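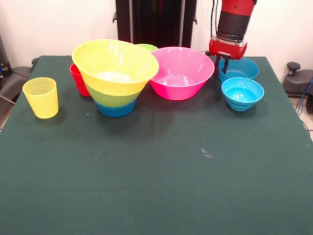
*Bowls and cups on the green cloth, with the yellow, green and blue ones nested.*

## About us

Hi, and welcome to Rarnden! We're a small shop in Warnusia selling plastic bowls, cups and other bits for kitchens that get a proper workout, and we like colour. A lot of colour. If your cupboards are full of tasteful grey you might want to put your sunglasses on before you come in.

I started the business after a camping trip with my kids where we had one good mixing bowl between two families. It held the pancake batter, then the salad, then the washing up, and by the last night I was drawing up a list of everything I'd pack next time (the list was mostly bowls). Back home I went looking for a cheerful set that would nest together and couldn't find one I liked at a price I'd pay. So I rang a few suppliers, ordered 300 pieces, and filled the garage to the point where the car lived on the street all winter.

Those first 300 went at the Saturday market, mostly to parents and grandparents. The market table had a green cloth on it and I've never got out of the habit of using one. Yellow looks terrific on dark green, and so does hot pink, which I was told would never sell and which I now reorder more than anything else.

### What we sell

We keep 42 lines in the shop at the moment. Most of them are bowls, from little ones for dips and cracked eggs up to the big wide ones you can toss a salad in without wearing it. Then there are the cups, including a see-through yellow that I've become a bit silly about – I've got 4 in my own kitchen and I still bring the odd one home.

You can buy everything singly. I feel strongly about this! If you only need one blue bowl to replace the one that went to a school picnic and never returned, you shouldn't have to buy a whole set to get it. Mix the colours however you like. Plenty of our regulars give each kid a colour, which has ended a few breakfast arguments at our place too.

### The Pavliuk range and the Zornberg range

People ask about these all the time, so: Pavliuk is our everyday range, light and easy to stack, and it's what I'd pick for picnics, caravans and small hands. Zornberg is heavier, with a bit more weight in the base, and it's better if you do a lot of mixing and like a bowl that stays where you put it. The two ranges don't nest with each other very neatly, sorry. I've tried every combination and they always end up on a lean.

### Come and have a look

The shop's open until 4 in the afternoon and you're welcome to pull the stacks apart to see what's at the bottom. I'd much rather you did that than guess from the rim. Parking is easiest in the lane behind, and prams fit through the front door with no trouble.

If you're too far away to visit, send us a message with the colours you're after and I'll tell you what's on the shelf. Orders are packed on Friday mornings, usually with the radio up too loud.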